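Can a machine tidy a desk yet?

I've been promising an update on the robot question for a while, so this month I went to bug Nusrat Nanayakkara over at Ranum, who thinks about chores for a living (lucky her!). My question was simple: when do I get to stop clearing up after everybody?

Not this year, she told me, and probably not next. Picking up one thing and putting it down is in decent shape. On their plain desk jobs, moving a keyboard or a stapler from one spot to another, the machine gets it right 80 times out of 100, and she was pretty pleased with that. 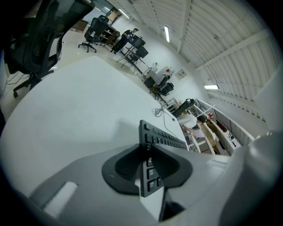

Cables are the part that makes her groan. They bend, they snag, they never lie the same way twice, and a robot that was doing great a minute ago will just sit there thinking about it. I know the feeling – I have a drawer like that at home.

Laundry is worse, she says, and don't even ask about fitted sheets. Duarte Rocha on her team is betting on dishwashers first, and I'd happily take that. If you've tried any kind of home robot beyond the vacuum sort, write and tell me how it went!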